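Osadero project: progress report to the Mevuswood fund, 2023-12-16

The high-pressure salt ice work at Meesuk is on schedule, with one exception given below.

Since October we have completed 20 compression runs on brine samples and collected 3087 diffraction patterns. Of these, 1450 have been indexed. Two runs were lost when a gasket failed and will be repeated.

The early patterns show the salt leaving the ice at lower pressure than our model predicted. We are treating this with caution until the pressure calibration has been checked against a second ruby standard.

The delayed item is the low-temperature stage from Flikport. It passed its vacuum test but does not yet hold temperature for a full run — the supplier is replacing the heater.

Spending is within budget. No change to the end date is requested.

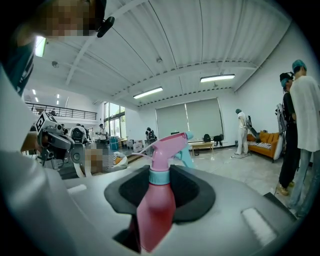 Pink spray bottle, upright in its holder.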